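Rules for a Shared Two-Arm Workcell
Student project report, second semester
Project group Liyanage, supervised by Wouter Schouten

1. What we were asked to do

Our group was asked to write a set of working rules for the two-arm cell in the Grarkden lab. Before this project there was one sheet of paper by the door, and most of it was about keeping drinks away from the power supply. Four student groups use the cell, and each had its own habits. One group parked the arms folded, one left them stretched out over the mat, and two did whatever was fastest at the end of the day.

We read the safety notes that came with the Trutach controller and the lab's general machine rules. We also went through the lab's error log, which had 49 entries when we started in June. Most were small: an arm hitting a limit, a dropped object, a program started from the wrong position. Only 2 were contacts between the arms.

2. The rules

The draft went through 5 versions. The last one says:

Both arms are sent to the park position before anyone reaches over the rail.
The person holding the stop button does not handle objects.
Only one arm may enter the middle of the mat at a time, unless the program has been run at low speed first and signed off.
Cables are checked by eye at every joint before power is switched on. A loop must not be able to catch on the other arm.
The objects for a task are written on the task sheet. Anything else stays out of the cell during a run.
Speed is set to low at the start of each session and raised by the operator only.

3. Work in the cell

The task we used for testing was sorting small soft objects with both arms. It makes the arms work close together, so the rule on the middle of the mat gets used a lot.

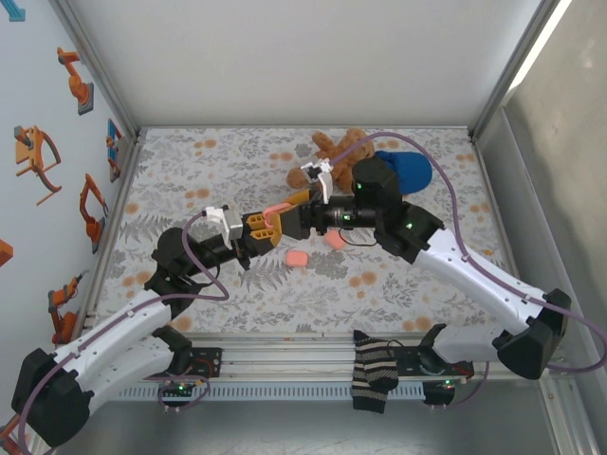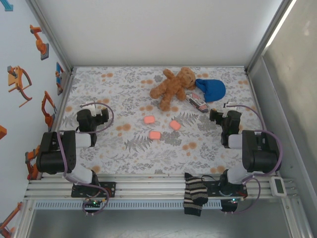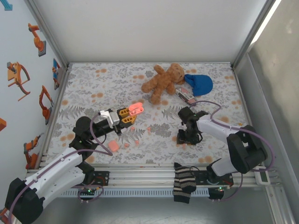
Both arms are mounted on the same rail, with purple cables looping along them, and the teddy bear lies toward the back of the mat in all three.

Does the person at the stop button need to stay there if the program has already been tested?

The stop button has to be manned for every run, including programs that have been signed off. The sign-off covers the speed and the path. It does not cover a new object on the mat or a cable that has moved.

4. What changed after testing

The rule about the task sheet was the hardest to write. At first we asked for exact positions of all objects. It took too long to fill in and people stopped doing it. Now the sheet has a list of objects and a rough sketch of the mat, and the sketch can be done in pencil.

We also changed the wording on speed. The first version said "reasonable speed," and the Pillon group pointed out that they had a different idea of reasonable than we did. Low speed is now a fixed setting in the controller menu, and the rule gives the name of the setting.

Wouter Schouten asked us to add who is allowed to clear a fault. We had left that out. A fault is cleared by the operator, after both people at the cell have looked at the arms and agreed what stopped them. It then goes in the log with the name of the program.

5. Open points

We have no rule yet for visitors. There is also no agreement on how long a sign-off should last when the gripper fingers are changed. Our suggestion is that any change of fingers cancels it, but two of the groups think this is too strict. The next group can take this up with the lab, and the files are in the shared folder under the project name.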